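A Visit to the Gripper Days in Limville

In February I had the chance to visit the workshop of Voncombe in Limville. They invite small companies two times a year to try grippers on their arms before buying anything. I work for a packaging company and we have only one robot, so for me it was a useful trip, even with the long train ride.

We were 7 visitors. Our guide was Hiyori Shibata, who is responsible for the test cells. She gave us coffee, safety rules and a paper form for our notes, and then we went directly to the machines. I liked this very much, because at other open days I had to sit through one hour of slides first.

The first station was for vacuum cups. I will not write much about it, because we use such cups already and I did not learn many new things. The only surprise for me was how much the hose position changes the cycle time. On their arm the hose was fixed close to the last joint, and the movement was clearly smoother than ours at home.

The second station was a soft gripper from Skirnard. It has silicone fingers which fill with air. We tried it with bread rolls, with a sponge and with a bag of screws. The bread rolls went very well. The bag of screws fell down two times and then we stopped. Mr. Abubakar from our group (Onyekachi Abubakar, he builds machines for bakeries) asked many questions about cleaning, and I think he will order one. The fingers can be changed without tools, but you need strong hands for it.

The third station took the most time, and it was the reason for my visit. There we compared two electric parallel grippers, the Gachanja and an older model which Voncombe uses for its own training. The stroke of the Gachanja is 80 millimeters and the older one opens to 100, so on paper the older one looks better. In my opinion the stroke is not so important if your parts are small. What I felt more was the force control. With the Gachanja we could set the force in small steps, and a paper cup stayed round. With the older one the cup was flat on the first try – and also on the second.

Long parts were more difficult for both. When you hold something only at one end, the other end wants to turn down, and more force does not always help. Ms. Shibata recommended us to look first at the shape of the fingers and only later at the motor. She said that most customers do it in the opposite order and then pay for a bigger gripper.

I also asked about the controller. You can program it on the tablet or guide the arm by hand, and I tried the second way. After 5 minutes I had a simple program with a pick and a place. It was not beautiful, but it worked. The menu texts are sometimes strange, for example "confirm to not continue", and I pressed the wrong button more than once.

We finished at four in the afternoon. Voncombe lends the grippers for testing, and I have already asked for the Gachanja with the longer fingers. For our bottles I still want to compare it with the vacuum cups – the price difference is big and my boss will ask me for numbers.

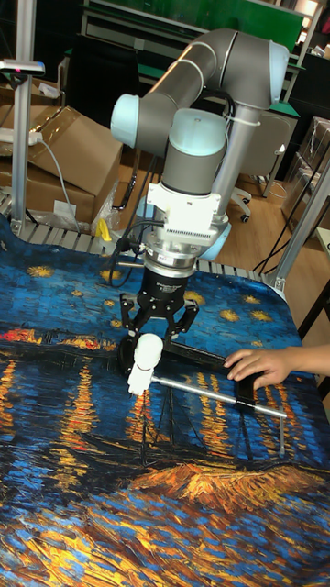 If you want to go to the next Gripper Days, write to them early and bring your own parts. I brought only two of our bottles, and I was sorry that I left the caps and the long brushes at home. The workshop is a short walk from the station in Limville, and there is a good soup place on the way.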